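Solcombe Surprise Capsules, mixed tub: four months in

Rating: 3.5 out of 5, with the missing point and a half taken off for my back.

I bought these in June on the advice of Analyn Navarro, whose kids are older than mine and who has therefore forgotten what a floor full of plastic feels like at 6 a.m. The idea is simple. You get a heap of hollow eggs and balls, some opaque and some see-through, with smaller things rattling around inside. You also get a supporting cast of fruit and sea creatures that fit inside nothing at all and are there, I assume, for morale.

My daughter is nearly four and has ranked them. The octopuses come first, by a mile. They're translucent, bendy in the legs, and they spend a lot of time being put to bed. The grapes are tolerated. The pink ball with the clear top gets carried from room to room like a small head of state, and heaven help whoever opens it without permission. 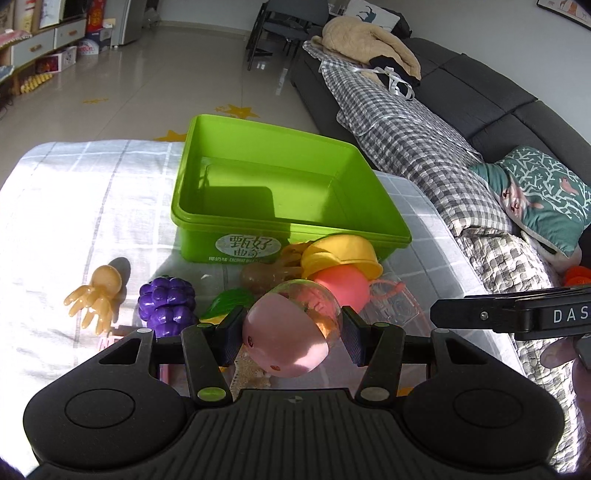 Now, storage. The set comes in a drawstring bag that gave up in the first week, so everything lives in the lime green tray the cookies came in. We ate the cookies in two evenings (very good, no regrets) and the tray has outlasted three proper toy bins, one of them a Grinetti with a lid and a price I'd prefer not to type. It's light, it's easy to spot from across the room, and a kid can drag it around without taking the paint off anything. If you're shopping for toy storage, my advice is to shop for cookies.

The capsules themselves are decent. The halves snap together with a proper click and a preschooler can get most of them apart alone, although the egg halves have a habit of rolling under the sofa. I go in after them with a yardstick. My best haul so far is 9 pieces, a hair clip and a raisin I chose not to look into.

Then there's water. The leaflet says "suitable for water play" and leaves it there -- no mention of bath, sink or table. We do it on the table, on a checked cloth that can go straight in the wash, and it buys me around 43 minutes, a personal record for any toy under this roof.

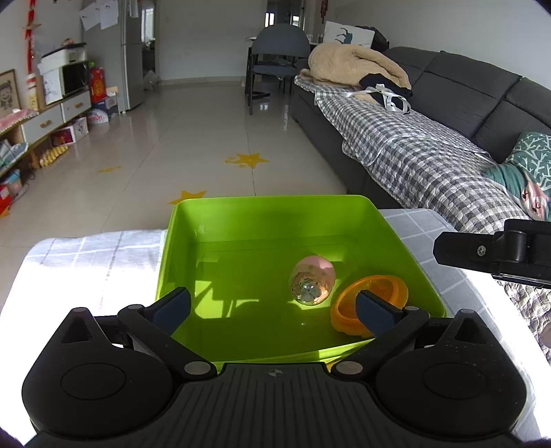
A closed capsule bobs along nicely. An open half makes a fine boat until somebody decides it's a ladle, and then you find out how well you grouted the tile. The small hole in some of the balls lets water in, and getting it back out is a job of shaking and muttering. Leave them overnight on a dish towel, hole side down. I learned this from a wet sock.

The glittery ones are worth the extra couple of dollars. The plain orange ones are fine, but they have all the mystery of a bottle cap.

Would I buy them again? Probably, if they sold the octopuses separately. I wrote to Solcombe to ask and got a cheerful reply from a Renata Cabral saying she'd pass it along. Still waiting.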